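Robotics club: the pushing project

The club's pushing project is now in its second term, and I remain hard to convince. Tharindu Matubbar says his group has logged 1,812 pushes with the arm, which sounds like a lot until you ask what the arm has learned from them. So far the answer is a spreadsheet.
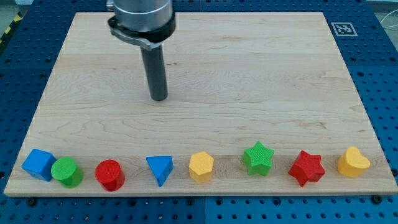 The plan for February is to have it take typed orders, such as "move the red star next to the blue cube." Fine. I'd like to see that work 14 times out of 15, with someone outside the group doing the typing – and with the blocks put down in a different order each time. Until then, I'd hold off on the Dolteck contest entry. The fee isn't refundable.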